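4.2 Collecting the Demonstrations

We have now taught the arm the same chore in two ways, and since readers of our earlier draft asked mostly about the practical side, we would like to spend a little time on it here. In the first way, which we call hand guiding, the person takes hold of the arm near the wrist and walks it through the motion, much as one might steer a child's hand around the letters of the alphabet. In the second, the person sits at the Jumance desk, watches the wrist view on a screen, and moves a small handle that the arm follows.

Both ways were used by the same 12 people, all of them new to the work. Each of them had a short practice period with Gunārs Adomaitis sitting nearby, and he was told to answer any question he was asked but to keep his hands in his lap. (He found this hard, and we thank him for it.) After practice, each person gave demonstrations of taking pieces out of a loaded dishwasher rack and setting them down on the counter. We kept 435 demonstrations in all. A demonstration was dropped only when the log was incomplete or when the person asked us to throw it away, and we did not go looking for the prettiest ones. Clumsy starts, second tries and long pauses are still in the set.

Hand guiding was the favorite by a wide margin. People told us they could feel the rack through the arm, and that a light bump against a wire was enough to tell them where they were. The trouble came afterward, when we looked at what the camera had recorded. A person standing close enough to guide the wrist tends to lean over the open door, and a sleeve or a shoulder then ends up in the view — which is no help to a policy that will later have to work with no shoulder there at all. We tried asking people to stand farther to the side, and their motions became stiff.

With remote control the view is clean, but the feeling is gone. The Stimero handle pushes back a little when the gripper closes, though it says nothing about a wire touched by the outside of a finger. Our operators made up for this by slowing down near the rack, and several of them took up a habit we had not taught: they would stop short of the piece, wait, shift the wrist slightly from side to side to judge the depth, and only then go in. We left these small searching motions in the training data, for reasons we come back to in Section 5.

Aivar Rätsep went through the demonstrations with us and marked the point in each one where the person seemed to commit to a grasp. We had expected that point to depend mostly on the person. It depended a good deal more on what stood between the gripper and the piece, and this is what led us to describe each rack by its clutter as well as by the piece to be taken out (Figure 3).

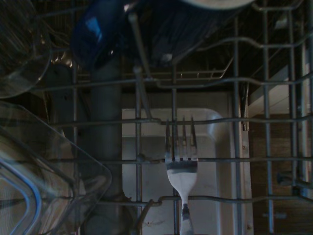 Figure 3. Choosing an approach is the part of the task that a remote operator must do by eye alone, and we ask for it to be done before the fingers reach the level of the rack. With the fork wedged upright between two wires, tines up, the operator has a thin handle to close on and very little room beside it, and the large clear container tilted at the left takes away much of the space on that side. Clear plastic is awkward in its own right, as the wires can be partly seen through it and the wall is easy to overlook; we advised people to look for the blue band along its lower part before bringing the wrist down.

Related items
Pētersons: Notes on Wrist Views in Shared Kitchens
Urura: A Small Handle for Long Demonstrations
Learning from Pauses in Remote Control
Hand Guiding with a Side Stance: A Short Report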